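Vomley Fruit Bowl Liners, pack of 40

Off-white translucent paper sheets for lining a fruit bowl. Pack of 40. Sold by Kodisness. Also in packs of 200.

We were slow to stock these. A bowl can be washed, and the maker's line about fruit "staying at its best" comes with no figures, so we have left it off this page. What you are buying is a sheet of paper that keeps fruit off the bowl.
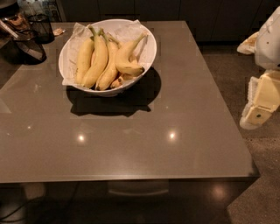

Fit depends on the bowl. Vomley says one size suits all, and we doubt it. In a large white one with a wide rim, the creases follow the inside walls well enough, but the corners do as they like: two poke up above the rim and one folds over it. Trim them if that bothers you. Bananas will sit on top quite happily, brown tips and all. We make no claim that they ripen any slower.

Not for oven use. Change the sheet when it looks tired.

Pack of 40: in stock
Pack of 200: due April
Item no. 86

Delivery in 3 working days. Unopened packs can be returned.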